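Search the encyclopedia: Go
Print this article | E-mail this article

Fruit plate

A fruit plate is a shallow, wide dish on which whole fruit is kept at room temperature, usually on a dining or side table. It differs from a fruit bowl in having a low rim, so that the pieces lie in a single layer and bruise less under their own weight.

Contents vary with season and household. Citrus such as lemons, limes and oranges is common, often mixed with plums. Tomatoes are botanically fruit and are frequently kept on the same plate, as chilling dulls their flavour.
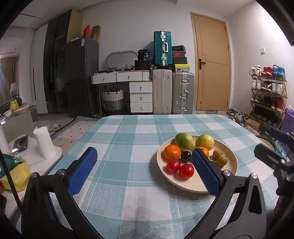 Large pieces are normally set towards the middle or back and small ones near the rim, where they are easier to pick out. Ripe tomatoes give off ethylene and may hasten the softening of plums beside them. Citrus is little affected, but one mouldy lemon can spoil its neighbours and should be removed.

In the Orkcombe district the plate is known as a nam. The pottery at Stostska made a cream-glazed form, pattern 463, with a rim 29 mm high; the first firing ran to 3000 pieces.

See also: Fruit bowl; Stodine ware; Tablecloth

Last updated: October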